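How to Sharpen and Look After a Kitchen Cleaver

My aunt, Lamai Kaewsai, cooked with one cleaver for most of her life, and when it came to me it was about as sharp as a butter knife. I didn't know the first thing about whetstones back then. I ruined a perfectly good afternoon (and a dish towel) figuring it out, so I thought I'd write down how I do it now, in case you've got an old cleaver sitting in a drawer too.

What you'll need

A two-sided whetstone, a damp cloth to keep it from sliding around, a bowl of water, and a dry towel. I use a Trirkau stone that I bought at the market in Vallness, but any decent stone will do. If your cleaver has nicks you can feel with a fingernail, start with something coarser and expect to be at it for a while – put some music on!

First, know what you have

People say "cleaver" and mean two pretty different things. A thin vegetable cleaver slices, and it likes a fairly fine edge. A heavy bone cleaver chops, and if you give it that same fine edge it'll chip the first time it meets a pork rib. Look straight down the spine. If it's thick all the way along and the whole thing feels heavy in the hand, treat it as a chopper and hold it a little steeper on the stone. 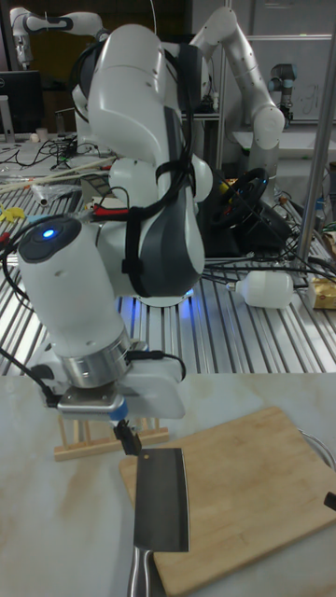
Soaking and setting up

Check what the maker says about soaking, as some stones want a good long bath and others only need a splash on top. Mine goes in the bowl until the bubbles stop. Fold the damp cloth flat, set the stone on it, and give it a push with your palm. If it moves, fold the cloth again. Put it at a height where your elbows can relax, or your shoulders will have plenty to say about it the next morning.

Sharpening

Lay the blade on the stone with the edge facing away from you and lift the spine a bit. Put two fingertips flat on the blade, well back from the edge, and push forward with light, even strokes, covering the whole length as you go. Keep going until you can feel a faint burr on the other side, then turn it over and do the same there. Splash on more water whenever the stone looks dry.

When both sides feel even, flip to the finer side and use hardly any pressure at all. My cousin Sakda does 27 strokes a side and swears by it. I've never managed to keep track that long, so I just go by feel and test it on a tomato. 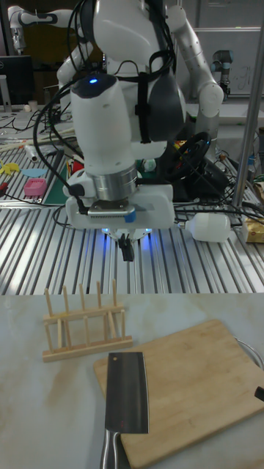
White arm with a blue indicator light, reaching down over the ribbed worktable.

Cleaning and storing

Wash the cleaver by hand with warm soapy water and dry it right away, handle and all. Carbon steel gets a thin wipe of food-safe oil before I put it up. Please don't toss it loose in a drawer – a cardboard sleeve and a bit of tape is plenty if you don't have a proper guard. Leave the stone out to air dry, away from the stove, and don't put it back in its box until the next day.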